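4. Cleaning and Caring for the Top

The maker of the oil will tell you it lasts for years. We have not seen that happen on a table people eat at. Plan on doing this every July and be pleased if you can skip one.

4.1 Clear the table and wipe it with a damp cloth, following the grain. Dry it at once with a second cloth.

4.2 Look along the surface from one end, with a lamp or window opposite you. Faint marks hide well when you stand straight over pale wood.

4.3 Try a plain white eraser on any gray streak. Pencil often lifts this way. "Miracle" sponges are fine sandpaper under a friendlier name, and they leave a dull patch.

CAUTION: Do not use bleach, vinegar or lemon juice. The lemon trick goes around every year, and Pieter Verhoeven in our repair shop has the bleached tabletops to show for it.

4.4 If the streak stays, sand lightly with 180 grit paper wrapped around a flat block. Go with the grain, and carry each stroke well past the mark — a small scrubbed spot will show more than the streak did.

4.5 Wipe off the dust and apply a thin coat of Sfeir table oil. After 13 minutes, wipe away whatever is still sitting on the surface. The can says one coat is plenty. Check for dry areas before you believe it.

Note: Keep hot pans off the top for seven days after oiling.

A gray streak running across the grain lines on a blond wood top, before step 4.3:

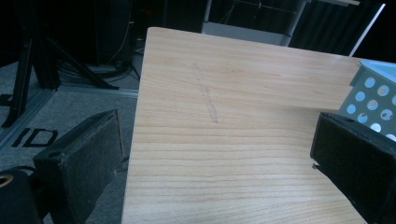

4.6 Lay oily rags flat outdoors until they are stiff. Never ball them up in a trash can, as they can catch fire on their own.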